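Speaker notes: "What the sock drawer taught us about grippers"
Garness student robotics club, talk for the October open evening
Slot: 9 slides, main room, 6:30 start. Check the clicker before people sit down.

SLIDE 1 – Title

Say hello, say the name of the club, say we are students and this is our second year on the project. Leave the title up while people find chairs.

The project is called Prelholm. It began as a class assignment in the spring and carried on as a club project after grades were in. The goal is simple to state: a pair of arms on a table that can fold a shirt it has not seen before. We are part of the way there, and tonight is mostly about the part we have done.

SLIDE 2 – Why folding

Rigid parts are easy to describe to a computer. A box has corners and the corners stay where they are. A T-shirt has a different shape every time you put it down. Our first program worked from a list of fixed points and it failed as soon as the sleeve flopped over.

Mention the old version here. It was built on the Nnaji arm kit left over from the class. It could lift a towel by one corner and that was all it could do well. Pause on the towel photo if people laugh, then move on.

SLIDE 3 – Learning from people

The second version copies people. A club member folds clothes with a gripper in each hand, and the recordings become the training set. The arms get the same type of gripper, so what the person did with the fingers can be passed on more or less directly.

Explain the word "episode," because it comes up on every slide after this one. An episode is one garment, from the moment the grippers start toward it until it is put down folded. If the person stops to scratch their nose, the episode still counts. If they put a gripper down, it ends.

SLIDE 4 – Folding at home

Leave this slide up for a full minute.

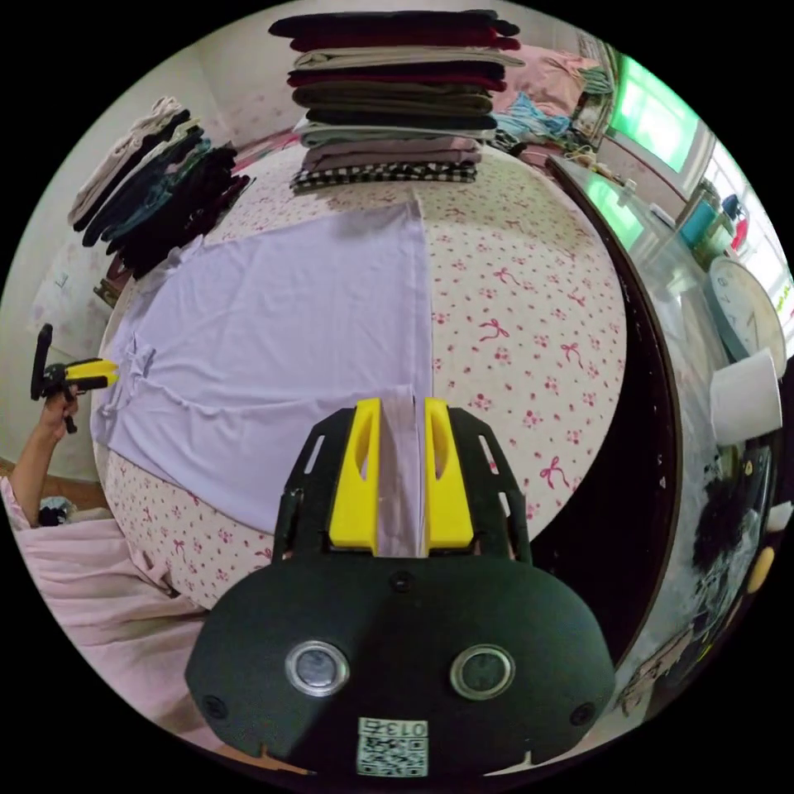
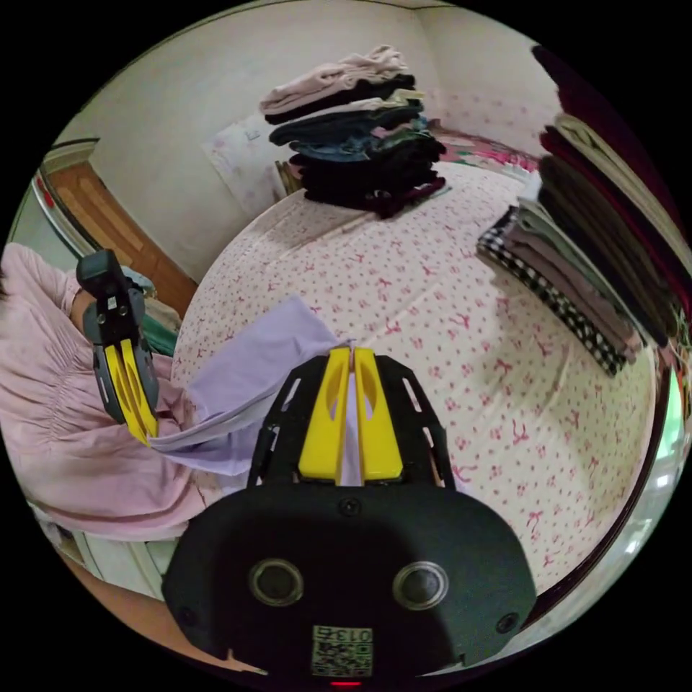 The main thing we got wrong in the first season was where we recorded. We did it all on one white table in the lab at Garness, with the same lamps on, and the model learned the table as much as it learned the clothes. When we moved the arms to the other end of the room the results dropped. So now we ask people to record where they would fold laundry anyway. A printed bedsheet under a lavender garment, with stacks of folded clothes standing nearby, is much harder for the model than our white table, and we want plenty of it. The bows on the print look a bit like fabric edges to an early network. Ours kept trying to pick them up.

Someone will ask about privacy. Answer: members record in their own rooms only if they want to, they look through everything before it is uploaded, and they can pull an episode at any time. The lab table is still there for anyone who prefers it.

SLIDE 5 – Numbers

We have 1685 episodes in the set. Another 155 were thrown out. Most of those had a bad clock match between the left hand and the right hand, so the two recordings did not line up. The rest were cases where the garment slid to the floor and the person picked it up with their fingers.

Point to the bar chart. Shirts are the tallest bar, pants next. The short bar on the right is fitted sheets. We stopped asking for those.

SLIDE 6 – Two hands

This is the slide to slow down on. Folding needs both hands to agree. If one pulls before the other has closed, the cloth turns instead of stretching. Early on we trained each arm by itself and the result was a tug of war. Training them together took longer to run and fixed most of it.

Tip we give new members: grip near the edge, pull until the cloth lies smooth, then wait a beat. The wait gives us a clean point to cut the motion into steps. People forget it when they get quick, so the later episodes in a long sitting are often worse than the early ones. We now set a limit of up to 2 hours.

SLIDE 7 – Video from the Hudodthorpe meet

Play the clip with the sound off. It shows our run in the open task round at Hudodthorpe. The arms fold the first shirt, miss the sleeve on the second, and recover. The third shirt is not in the clip – it ended up on the judge's side of the table. Say so if asked.

If the clip will not play, skip it and describe it in one sentence. Do not try to fix the laptop in front of people.

SLIDE 8 – What is next

Thicker clothes. Hoodies are a problem because the fingers close on the top layer and leave the bottom one behind. We are trying a softer finger pad and a slower close.

We also want more left-handed recordings. Ask for a show of hands. Sign-up sheet is by the door, and no coding experience is needed for recording.

SLIDE 9 – Thanks and questions

Thank the school for the room and the parts budget. Keep questions to ten minutes, then invite people over to the demo table. The arms should be powered up before the last question so they have time to home.

Spare shirts are in the blue crate. Use the plain ones first.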